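# Chapter 6: Chores as a Test of Machine Skill

For more than sixty years, factories have used machines that weld, paint and stack with great accuracy. The same machines have made little progress in the kitchen, the laundry room or the small repair shop. This chapter asks why ordinary chores remain difficult, and how a fair judgment can be made about whether a machine is able to do them.

A useful starting point is the word "do." A chore is seldom a single action. Changing a light bulb requires a worker to find the fixture, bring the bulb to it at the correct angle, start the thread, turn the bulb until it is seated, and let go. An adult performs these steps with little thought, guided mostly by touch. A machine must be given, or must learn, some way of handling each of them. Glass adds a further demand: a grip that is too weak lets the bulb slip, and a grip that is too strong breaks it.

With a two-fingered gripper, the bulb is held by its sides while its neck is lined up with the socket. The fingers can press inward, but they cannot roll the bulb between them as a human hand does. Turning must come from the wrist, which in many arms reaches a limit and must release, turn back and grip again.

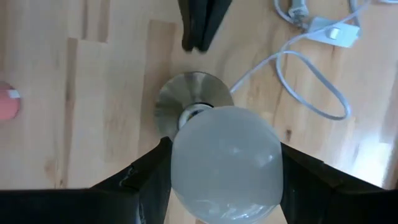 ## 6.1 Success Rates and What They Leave Out

Published results are usually given as a share of attempts completed. Consider the bulb trials carried out at the Pálfi teaching workshop under the direction of Veronika Csonka. Of 1,000 attempts, 442 ended with the bulb fully seated. In a further 286, the thread was started but the bulb was left loose. The rest failed earlier.

Whether this is a good result depends on the setting. In a repair shop, where a worker stands nearby, a machine that finishes fewer than half of its attempts may still be of some use. In a home, where the person served may be unable to climb a step stool, it is of very little use. Deok-su Kwak, who reviewed the trials, also noted that every attempt used the same lamp - a condition few households would meet.

Three questions should therefore be asked of any reported rate:

1. What counted as a completed attempt?
2. How much did the objects and their positions vary?
3. Who set up the work and put things right after a failure?

The third question is often left unanswered. Section 6.2 takes it up in connection with shop-floor work, where the hours spent by human attendants are more commonly recorded.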